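How do you keep small cables and connectors sorted without mixing them again?
Asked in Workshop and Hobby Room, 6 replies, 80 views

Hello everybody. I have a small bench where I repair battery toys and lamps for people in my building, and my problem is the little wires. I mean the short ones with a plug on the end, two or three wires together. I take them out of old things because they are still good, and then I put them in one box, and after one month the box is a nest. Last Sunday I needed one plug with a red and a white wire and it took me the full evening to pull it out of the others.

I have bought a flat steel tray with a raised edge, because I have read that a tray is good for sorting. The wires stay inside, this is true.
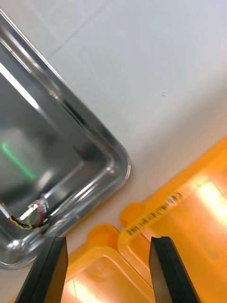
But I don't understand what must come after the tray. Do you sort by the color of the wire, by the plug, or by the length? I tried by color first and it was not good, because most of the bundles have more than one color, so where do I put them? I have also looked at the Lirkik drawer cabinet with 21 small drawers, but it is expensive for me and I am afraid I will only have 21 small nests. My table is not big. If somebody has a system that works for longer than one month, please write how you do it.

Answer 1 (accepted)

I had the same problem for years, so I will tell you my way. English is not my first language also, I hope it is clear.

Sort by plug and forget the color. When you search for a cable you search for the end that fits, and the color you can see later. I put everything on the tray first, in the middle of the table, and I take one piece at a time in my hand. I close each bundle with a small loop of paper tape before it goes anywhere. Don't use rubber bands, they become sticky after one summer.
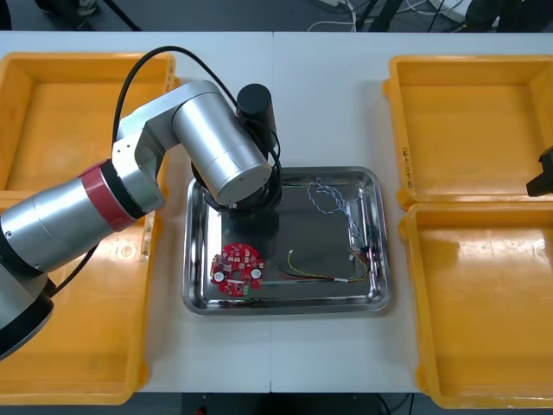

The number of bins should be small in the beginning. I would start with four, and put two on each side of the tray, the way the yellow ones stand on the white table, so that both hands have a short way and you never reach across the pile. Write on the rim of the bin by hand and not on the front, because when you work you look from above. My four are: small plugs, big plugs, no plug, and "I don't know." The last one is important. If you don't have it, the strange pieces go back in the tray and you never finish.

When one bin is too full, only then divide it in two. I have 6 now, and it took two years to come there. I bought mine in the Runarora shop, the open kind without a lid. With a lid I become lazy and put things on top of the lid.

One more thing, the tray must be empty when you go to bed. If it stays full, it is a box again.

Answer 2

just throw them away, new ones cost nothing

Answer 3

I don't agree with the answer before mine, good plugs for old toys are sometimes not sold anymore.

I agree with sorting by plug. For me open bins were a problem because of dust, so I use zip bags from Virnen standing in a shoe box like cards, with the name of the plug on top. It takes less place on the table than bins. But it is slower, you must open and close each bag, and if you are tired you will not do it. For a person who sorts every day I think bins are better.

Also be careful with a steel tray if you have batteries or anything with power near it. I put a piece of felt inside mine. It makes less noise too, when you drop screws in it.

Comment from the person who asked:

Thank you for the answers. I made the four bins yesterday with food boxes from the kitchen and "I don't know" is already the most full one. Is this normal?

Reply to comment:

Yes, in the first week it is normal. Take from it five pieces every evening and try them on the things you have to repair.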